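Demonstration gathering in simulated homes

Demonstration gathering in simulated homes is a way of producing training examples for robot control software without a physical robot or a physical room. A person, or a scripted planner, drives a simulated robot through a household task while the program records what the robot's camera would show and what commands were sent to its motors. The stored runs are then used to train a model that chooses commands from camera views. The practice is closely related to teleoperation on real machines and shares most of its terms.

Background

Learning from demonstration needs many examples of the same task under varied conditions. On real hardware this is slow: the robot has to be charged and repaired, and the room has to be put back in order after every attempt. A simulator can reset a room at once and can be run on several computers side by side. The cost is a gap between rendered views and real ones, and between computed contact forces and real ones.

One set of this kind is Cordeiro, assembled at the Ratunberg workshop under Gonçalo Simões. Its first release held 379 accepted runs in 11 room layouts, most of them kitchens. A second group, led by Armindo Morais, later used the same layouts to collect longer tasks in which the robot had to cross a room before handling anything.

Recording a run

A run is also called an episode. It begins when the room is loaded and the robot is placed at a starting pose, and it ends when the operator marks it as finished or a time limit is reached. At each step the recorder stores the camera view, the joint positions, the position of the base and the command given. Most recorders also keep the true position of every object, which the simulator knows exactly. Those values are used for checking and are usually withheld from the model.

Camera views vary a great deal within one run. When the robot faces a plain surface, the view may hold almost nothing apart from the robot's own hardware, such as a joint housing, a tagged block and the rounded segments beside it.

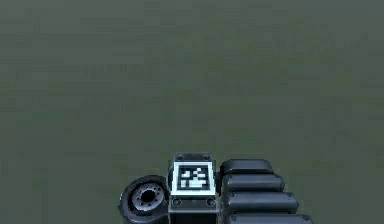 Views with little content

Steps of this sort are common at the start of a run, during turns, and when the robot comes up close to a wall or a cabinet. Practice differs on whether to keep them. Removing them shortens the set and saves training time, but it leaves gaps in the motion, and a model trained on the remainder may have no example of how to turn away from a blank surface. The Cordeiro rules keep every step of an accepted run and attach a flag to those in which no household object is in view. Users of the set can then give the flagged steps less weight.

Fiducial markers

Many simulated robots carry a square black-and-white marker on the body or hand, copied from the real machine they are modeled on. On the real machine the marker is used to find the position of a part from a camera view. In simulation the position is already known — the marker is kept so that the rendered robot matches the real one. Some teams also use it as a check, comparing the position worked out from the marker with the one reported by the simulator.

Room layouts

A layout file lists the walls, the floor, the fixed furniture and the loose objects. Fixed furniture stays where it is within a layout, while loose objects may be moved between runs. Kitchen layouts usually combine a counter and sink with a table or a second work surface, leaving enough open floor for the base to travel between them. Small objects are a known difficulty. At the low camera resolutions often used for training, an item on a far counter may cover only a few pixels, and its outline can blend into a dark countertop. 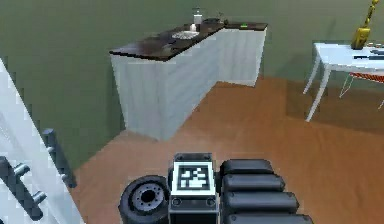 A simulated kitchen with an L-shaped counter, a table at right and part of the robot in the foreground.

Review and acceptance

After recording, each run is replayed and checked. A run is commonly rejected if the robot passes through furniture, if an object jumps because of a physics error, or if the operator pauses for a long stretch. Morais's group recorded 200 runs for its longer tasks and rejected 86 of them, mostly for pauses while the operator worked out which way the base was facing. A small floor map was then added to the operator's display.

File formats

Two formats are in use for the sets described here. Gokel stores each run as a single file with the views compressed as video. It is compact, but the compression can leave faint blotches on evenly colored surfaces. Flement stores every view separately and without loss, at the price of much larger files. Conversion from Flement to Gokel is supported. A file converted the other way does not regain the detail lost in compression.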